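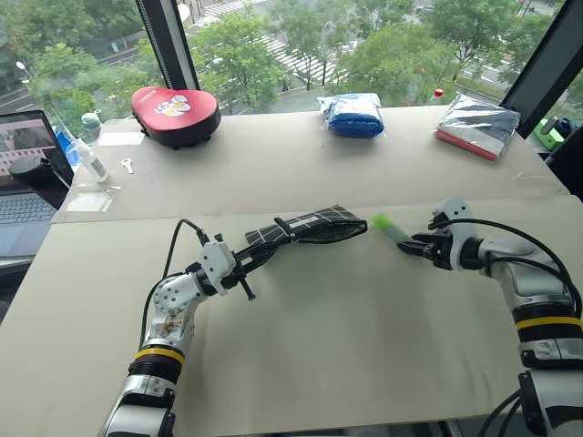 Photo: Ans Van Leeuwen / Harkthorpe

Section 7: Filling the pencil pouch

These steps cover the Groltden desk kit, soft pouch version. The hard case is dealt with in section 9.

Before you start

Clear a space on the nearer board, some 270 mm deep. Move keys, cups and bottles to the raised board at the back. Keep liquids well away from a laptop.

Note: Items still in plastic wrap stay wrapped until they have been checked against the kit list.

Steps

1. Lay the pouch on the board with the zip facing you. On pouches with a label, leave the label facing up.

2. Open the zip fully and press the sides apart. Do not pull on the lining.

3. Check the cap of each marker or tube. Push it down until it clicks.

4. Put in markers and tubes one at a time, cap end first. Lay them along the length of the pouch.

5. Add flat items (ruler, cards) against the back wall.

6. Close the zip slowly. If it catches, open it 3 cm and try again.

Caution: Do not fill the pouch past the zip line. An overfilled pouch will split at the end seam, and split seams are not covered.

Caution: Glue and correction fluid go in the separate sleeve — never in the pouch with the markers.

Storage

Store filled pouches flat, out of direct sun. Ink colour can fade on a windowsill in summer.

Replacement pouches are ordered from Iordache under the Lamar parts list. Changes to this section go to Lăcrămioara Bucur.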